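Notebook, bag perception
02/12/2022

Picking up where I left off with the translucent bag problem. Short version for anyone skimming: the planner is fine, the gripper driver is fine, and the depth from the wrist camera is lying to us whenever there's frosted film in the way. I sort of knew that already but now I have plots.

First thing I did was go back through the logs from the Arau bench. There are 2,440 wrist frames in there, and I pulled out the ones where the grasp planner proposed something on a bag. It's a mess! With opaque bags the surface estimate is nice and steady from frame to frame. With the frosted one the depth can't decide whether it's looking at the film or at the stuff behind it, so neighboring patches disagree, and then our hole filling (which I wrote, so no complaints please) smooths the disagreement into a surface that doesn't exist anywhere. The planner then very politely lines up a grasp on it. Spread on the film patches was 8 mm, and the approach controller only tolerates a fraction of that before it decides it's made contact early and backs off.

So that explains the stutter Warrick kept asking about. He thought it was the force threshold. I thought so too for most of last week and I owe the force threshold an apology.

Tried turning off hole filling completely. Better in one way: the fake surface is gone. Worse in another, because now the point cloud over the bag is mostly gaps and the collision checker treats gaps as free space. Do NOT leave it like that on the arm. I've put the flag behind a sim-only check so it can't slip into the real config.

Next, segmentation. This is where I spent the afternoon. The current model draws boxes around whatever it recognizes through the film, and it's a lot better at that than I expected. Clear round containers come through as thin bright rings and it picks those up happily, even when one partly overlaps another. A pile of dried rosebuds behind the film gets one big confident blob, which I'm fine with since we never want to pick a single bud. What it will not do is say "there is a bag here." It looks straight through the thing we have to grab. Every object inside gets a mask and the bag itself gets nothing, or on a good frame it gets the long straight fold down one side and that's all.

I talked this over with Adhiambo and she asked the obvious question, which is what we labeled. Went and looked. In the 349 hand-labeled frames the film is either not labeled at all or it's labeled only where there's a highlight on it. So the model learned that bag equals glare. Fair enough, model! Where the film is hazy and plain it has never been told anything.

Plan we settled on:

Add a separate film layer to the labels, so a pixel can be "bag" and "container" at once. Musyoka has a branch of the labeling tool that allows overlapping masks, I just need to merge it and fix whatever breaks in the exporter. Something will break in the exporter.

Where the film layer is on, ignore raw depth and fit the surface from the outline and the folds instead. I hacked a version of this tonight with outlines I drew by hand and the grasp pose held still for the whole replay. It's replay only, nothing moved, so don't get excited yet — but the pose used to jitter all over the place on that same log and now it sits there.

Keep the inside objects as a do-not-squeeze hint. Beatrice wants this one badly. If we can see hard round things through the film then the fingers should close up by the slack part and stay away from the contents. Right now the hint is just a cost term with a weight I made up. It needs a proper sweep.

A few small things so I don't forget them.

Clips. A shiny metal clip on the top edge of a bag is a great thing to grab in theory, and the detector scores it really high, much higher than the bag it's gripping. Problem is that the wire arms and the ring return garbage depth too, just a different flavor of garbage. I've added "clip" as its own class so at least the planner can know it's looking at one. No grasp strategy for it yet. Kheri had some notes from the Symonenko project on hooking a ring with one finger, I need to dig those up.

Exposure. The little bright light spots blow out when the auto exposure locks onto the darker background beside the bag. Fixed exposure makes the film band a usable gray and I can see the creases in it, and creases are exactly what the surface fit wants. I've set it fixed in the capture launch file. If your frames suddenly look dim, that was me, sorry.

Timestamps. The wrist camera and the joint states still drift apart when the recorder starts before the driver is up. Start the driver first. I lost two logs to this today, and one of them was a good one.

Message for Drellville: please don't pull the new config until I've tagged it. The sim-only check works but the default in the yaml is still wrong and I want to fix that with fresh eyes.

Tomorrow, in this order I think: merge Musyoka's branch, relabel a small batch with the film layer (start with the cluttered ones, where there's a second bag crowding in at the side, those are the ones that fool it), train overnight, and then rerun tonight's replay with predicted outlines in place of my hand-drawn ones. If the pose still holds, Warrick says he'll give me the arm for a slow run with the speed scaled way down. I'd also like to try the polarizer again before January, we gave up on it pretty fast and the mount was loose the whole time.

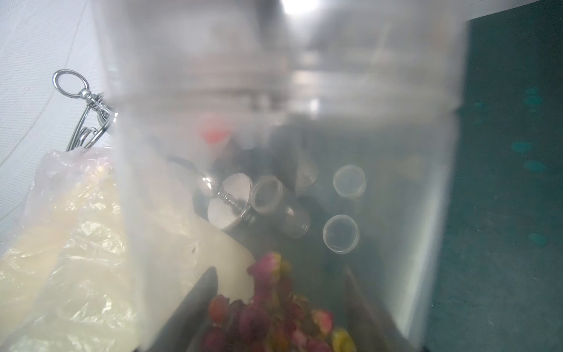
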